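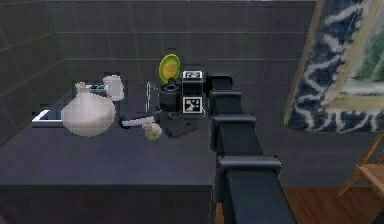

Week 2 is about coordinate frames, the part of a home arm build that people skip and then come back to with a worse attitude. Every joint has its own idea of where the world is, and your job is to get them to agree on one. In the simulated kitchen we use the box with the two marker tags as the reference, and everything else gets its position from there: the kettle beside it, the green plate behind the kettle, the lumpy off-white thing near the front of the tray that last term's group argued over for most of an evening. Call it garlic in your object file if you like. The solver has no opinion.

Before you start

You need the Timholm scene file, the Ravomik joint settings from Week 1, and your own link lengths. Measure your own arm. Do not copy your neighbor's numbers, even if your neighbor has nicer calipers. If you are building in the shared shop, the bench by the door is for gluing and the other bench is for people who regret gluing.

Exercise A

1. Load the scene and set the base of the arm as frame zero.
2. Write the transform from the base to the front tag. Use meters. Somebody always uses millimeters and puts the tag in the next county.
3. Repeat for the tag on top of the box. Your two answers should agree on where the box is. Disagreement over 8 mm means a sign error, usually in the wrist.
4. Save the result as a table with 57 rows, one for each pose in the list.

Exercise B

Point a virtual camera at the wall and try to recover its tilt from the grout lines alone. Find two families of lines, extend one until they meet, and work back from that point. It is dull work and it teaches you more about projection than Chapter 3 does -- I wrote Chapter 3, so I can say that.
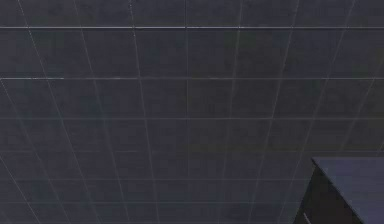
Fig. 2. Wall tiles in the simulated kitchen. The near-vertical seams converge toward the bottom.

Use seams well away from the center one, where the lean is easier to measure. Leave the dark box-like shape in the corner out of your fit. Its edges are crisp and tempting, and they do not belong to the wall.

Hand in

Your table, your tilt estimate, and half a page on what went wrong. Exercise A is worth 50 points. The half page is graded on candor. Files go in the Bidance folder by the end of February, and questions go to Tuva Viklund, who would like to see your signs checked first.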